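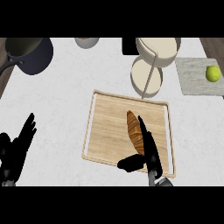

Humphreys Street Interfaith Hall, readiness check before the August open readings
Walked 7:30 am to just past 9.

1. Main doors, both leaves. OK. Left one sticks at the bottom, still opens fully.
2. Exit signs. OK except the one by the Gerkham room, dim. New bulb ordered.
3. Prayer room, shoe racks. Moved out of the corridor, must stay out. Comment from last time not acted on untill now.
4. Candle stands, chapel side. Sand trays topped up. Wax on floor under the icon shelf, scrape before guests come.
5. Extinguishers. 6 on the plan, 6 on the walls. Tags in date.

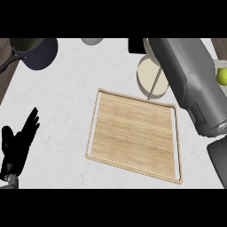

6. Seating. 30 rows, chained in fours. Center aisle too narrow at the back, pull the last two rows in a bit.
7. Ablution area. Drain slow, mats curling at one corner. FAIL, tape is not a fix.
8. Balcony. Closed. Rope up, sign missing agian.
9. Sound desk (Talar unit). Cable across the side aisle, needs a cover. Reading lamp on lectern fine.
10. Parking, Flonulthorpe lot. Gate key works. Cones out by 4 pm, keep the fire lane clear during evening prayers.
11. Program boxes. About 3,000 leaflets stacked against the rear exit. Moved. Do not put them back there!!

Meter reading at close, 2,143.

Result: pass with items 7, 8 and 9 open. Recheck 7 before doors open, the other two same day is ok.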